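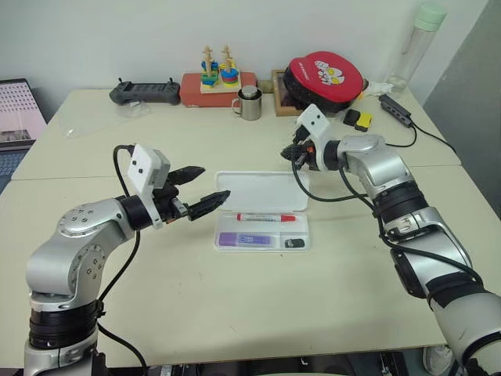 Una mesa de color crema, con la junta entre los dos tableros a la vista.

Nasico publica en noviembre "La nana del faro", el álbum ilustrado que nace de la canción de Silvana Bittencourt

¡Por fin puedo contarlo! Llevo meses mordiéndome la lengua en las comidas familiares, en la puerta del colegio y hasta en la peluquería, y ya me dejan decirlo en voz alta: en noviembre llega a las librerías "La nana del faro", el primer álbum infantil de la editorial Nasico que sale de una canción. Lo ha escrito Silvana Bittencourt a partir de su propia letra y lo he ilustrado yo, Evie Stockdale, que me sé esa nana desde antes de saber atarme los zapatos.

Para quien no la conozca (¡qué suerte, la va a oír por primera vez!), la canción cuenta la noche en que la luz del faro de Hovland se queda dormida y los barcos, muy educados, esperan a que se despierte sin hacer ruido. Son tres estrofas y un estribillo que se repite más de lo que cualquier padre quisiera a las once de la noche. Mi madre nos la cantaba en el coche, desafinando muchísimo, y mi hermano y yo añadíamos barcos por nuestra cuenta: uno cargado de mandarinas, otro lleno de tíos con bigote. Esos dos barcos están en el libro. Se lo pedí a Silvana con bastante vergüenza y me contestó que el de las mandarinas le parecía mejor que los suyos.

Trabajar con ella ha sido una maravilla y también un lío considerable. Silvana escribe de oído, así que me mandaba notas de voz cantadas en lugar de textos, y yo dibujaba con los auriculares puestos y el estribillo en bucle. En la segunda versión quitó una estrofa entera, la del farero, y escribió otra nueva para la hija del farero, que en el disco no aparece y que ahora es mi personaje favorito. Se llama Nuna, lleva un impermeable que le queda enorme y tiene la costumbre de contarle chistes malos a las gaviotas.

"Yo creía que la canción ya estaba terminada", dice Silvana. "Luego vi a Nuna con ese impermeable y me di cuenta de que me faltaba media historia. He tenido que volver a aprenderme mi propia nana, y en los conciertos todavía me equivoco de estrofa."

Las ilustraciones están hechas con acuarela y lápiz de color, casi todo en azules y naranjas, con una noche que se va aclarando según se pasan las páginas. La doble página de la niebla la repetí nueve veces. ¡Nueve! En la editorial ya me cogían el teléfono con miedo. La que se imprime es la cuarta, por cierto, y las demás están en una carpeta que no pienso abrir hasta que se me pase el disgusto.

El libro se lee sin música perfectamente, lo he comprobado con mis sobrinos, que son un público difícil y se levantan si se aburren. Pero si alguien quiere cantarlo, al final viene la partitura con los acordes para guitarra, en una versión muy sencilla que Silvana ha preparado para manos pequeñas y para adultos que dejaron las clases a medias (hola, soy yo). Hay además una página en blanco, con el mar ya pintado, para que cada lector dibuje su barco. Os ruego que dibujéis en ella. Me da mucha pena cuando los libros se quedan demasiado limpios.

"La nana del faro" abre Trarkell, la nueva colección de Nasico dedicada a canciones que se convierten en cuentos, pensada para lectores a partir de 3 años. La primera edición es de 2.000 ejemplares, en tapa dura. El segundo título ya está en marcha y no me dejan decir nada, solo que sale una cabra y que no lo ilustro yo, cosa que me da bastante envidia.

La presentación será en noviembre en la librería Dundberg, a las seis de la tarde. Silvana cantará la nana con la estrofa nueva y yo dibujaré en directo lo que me vayan pidiendo los niños, que suele ser un dinosaurio aunque el libro vaya de barcos. La entrada es libre hasta completar el aforo y habrá mandarinas para merendar. Los 20 primeros que lleguen se llevan una lámina firmada por las dos, con Nuna y sus gaviotas.

Los medios que quieran recibir un ejemplar, imágenes de las páginas interiores o un rato de charla con Silvana o conmigo pueden pedirlo al departamento de prensa de Nasico. Yo prefiero las entrevistas por la mañana; Silvana, cualquier hora que no sea por la mañana. Algo encontraremos.

Evie Stockdale
Ilustradora de "La nana del faro"

Sobre Nasico
Nasico es una editorial independiente de literatura infantil y álbum ilustrado. "La nana del faro", con texto de Silvana Bittencourt e ilustraciones de Evie Stockdale, es el primer título de su colección Trarkell.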